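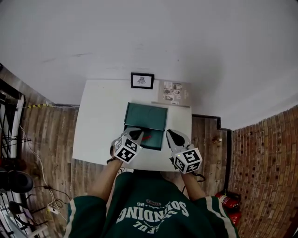
Robots and Everyday Work - session 5 handout
Can machines do chores yet?
26 Aug 2020

Bring this with you, we won't have time to copy from the board.

Short answer: some, slowly, if you pick the chore for them. Long answer is most of today.

Recap from last time
Factory arms are old news. Same part, same place, same move, all day. Fenced off, bolted down. The trouble starts when the part is not where it was yesterday. Kitchens are like that. So are packing benches, more than managers admit.

What makes a chore hard
- Lids. A lid on a hinge moves in an arc, so the hand has to follow the arc. Pull straight and you drag the whole box along the table.
- Small things inside bigger things. Getting in past the front edge without knocking it, closing the jaw on the item, getting out again.
- Two hands. People hold with one and work with the other and never think about it. Machines need to be told, or shown.
- Soft stuff - towels, bags, dough. See session 6.
- Knowing when you're done. A tidy drawer to you is not a tidy drawer to a program.

Showing instead of telling
Old way: write down every move. New way: a person does the job many times, the recordings are used to train the machine. If the person works with grippers in place of fingers, the demonstration is already in the machine's terms. You lose a lot of touch though. Try buttering toast with two pegs and you'll get the idea.

Patterned cubes on the grippers = markers. A camera that can see the pattern can work out where the gripper is and which way it's turned. Hide the pattern and you lose that, so there are usualy several faces.

Case for discussion: Plullow
Box task, open the lid and take out one item. First set was 50 demonstrations, all with the box in one spot. Worked in that spot. Moved it a hand's width, missed. Went up to 1000 with the box shifted and turned, much better. At 3000 the gain was small, and teh failures left over were nearly all the lid falling shut on the gripper.
Question to think about - is that a data problem or a hand problem? I lean hand. Sturnari (reading 2) argues data.

Shop floor
Wuria trial, July. Sorting returned goods into trays. Fine with stiff cartons, poor with anything in film. Somebody still had to stand by and clear jams, so ask what was saved. Speed figures in the slides are for the good runs only, treat with care.

Where we are, my view
Floor cleaning: yes, mostly, mind the cables.
Opening a box on a clear table: getting there.
Emptying a dishwasher in a home it hasn't seen: no.
Ironing: no.
Making a bed: don't ask.

For next week
Pick one chore you do at home. Write out every step, one side of paper, and mark the step where you think a machine would give up. Try it once wearing oven gloves. Read the Diệp chapter up to the part on grasping, skip the maths if it puts you off.

Room change still not confirmed, check the door.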